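工单:左右手持夹爪时间戳错位,部分片段首尾无有效动作
项目:Rurnum 分格托盘示教采集
提交方:Radport 数据组
优先级:中
状态:处理中
所属月份:December

问题描述

上周五的批次导入训练集时,校验脚本报了两类错误。第一类是左手和右手两路视频的时间戳对不上,差值在 40 毫秒以上的片段被自动拒收。第二类是腕部视频里夹爪长时间张开不动,模型学到的起始动作偏慢,回放时机械臂会在起点停住。

该批次共 600 条,被拒收 100 条。拒收的片段大多集中在下午,上午的基本正常。

采集环境

操作员双手各持一只夹爪,有线连接,头部相机另走一路。任务是在木质分格托盘上方做抓取和放置,托盘放在浅色泡沫板上,位置靠右半侧。采集软件为 Mazza,录制端与校验端版本一致。

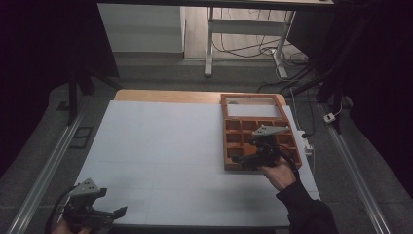
先查线。右侧夹爪换了一根数据线,接口重新插紧,跑了十条测试,时间戳差值没有变化。左右互换线缆后再跑十条,差值仍然出现在右路,可以排除线缆本身。

再查主机。两只夹爪原来接在同一个扩展坞上,下午采集时头部相机也接了进来。把头部相机单独接到主机后置接口,右路差值降到 12 毫秒,连续录制二十分钟没有再超过阈值。

补充记录

15:30 又出现一次超限,差值 47 毫秒,只有一条。当时录制端正在向 Lutisitz 存储节点上传前一批数据,磁盘写入占用偏高。暂停上传后恢复正常。已把上传任务改到每天采集结束后执行,录制期间禁止自动同步。

第一类问题的处理到此为止,后面观察三个批次再关闭。

关于第二类问题

拒收片段里有一部分时间戳没有错,问题出在内容。操作员按下录制键后没有马上开始,夹爪处于张开状态,画面里两指之间只有白色地砖。这种画面对训练没有帮助,混在片段开头又会被当成任务的一部分。
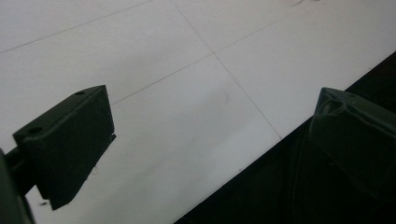 校验脚本目前按夹爪开合量判断,开合量连续不变超过两秒就标记为静止。这个规则有误伤:操作员在托盘上方对准小格时,开合量同样不变,但手在移动,这一段是需要保留的。

改法是同时看开合量和位姿。两项都低于阈值才算静止,只裁掉片段首尾,中间的停顿一律保留。阈值先取位移 3 毫米、转角 1 度,窗口长度一秒。

用新规则重跑被标记的片段,结果如下:
首部裁剪后可用:61 条
首尾都裁剪后可用:14 条
裁剪后时长不足,放弃:8 条
其余为时间戳问题,不适用裁剪,需要重录。

人工抽看了二十条,裁剪点都在手开始移动之前,没有切掉有效动作。有一条裁剪后开头仍留了半秒静止,可以接受。

尚未解决的一点:夹爪放低或朝向地面时,腕部视频中几乎没有纹理,只有砖缝可以跟踪,视觉定位的置信度明显下降,位姿会有小幅漂移。漂移量有时刚好超过 3 毫米,静止段就漏检了。暂时的办法是置信度低于 0.5 时改用惯性数据判断,不看视觉位姿。

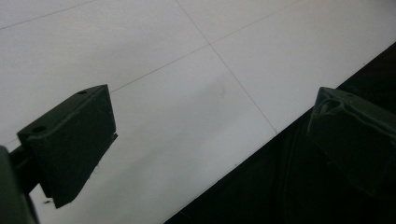
Haruto Hamada
数据采集工程师,Radport

惯性数据的方案已经合入校验脚本的测试分支。漏检的五条重新跑过,四条能正确识别,剩下一条的惯性数据有丢包,转到右路差值那个问题里一起看。

请采集组配合以下几项:

1. 头部相机固定接主机后置接口,不要再接扩展坞。
2. 录制前确认 Mazza 状态栏里两路差值都低于 20 毫秒。
3. 夹爪移到泡沫板上方之后再按录制键,放下夹爪之前先停止录制。
4. 需要重录的片段编号已放在共享表格第二页,重录后沿用原编号,后缀加 r。

提示音的问题也一并回复:录制开始有提示音,停止没有,这是软件默认设置,可以在选项里打开。两台采集机都已改好,重启后设置会保留。

原始文件不要删除。裁剪只写索引,不改视频,规则再调整时还要从原始文件重新生成。

待办
重录片段:采集组
测试分支合入主分支:数据组,等重录数据验证后进行
右路丢包原因:未定位,继续跟踪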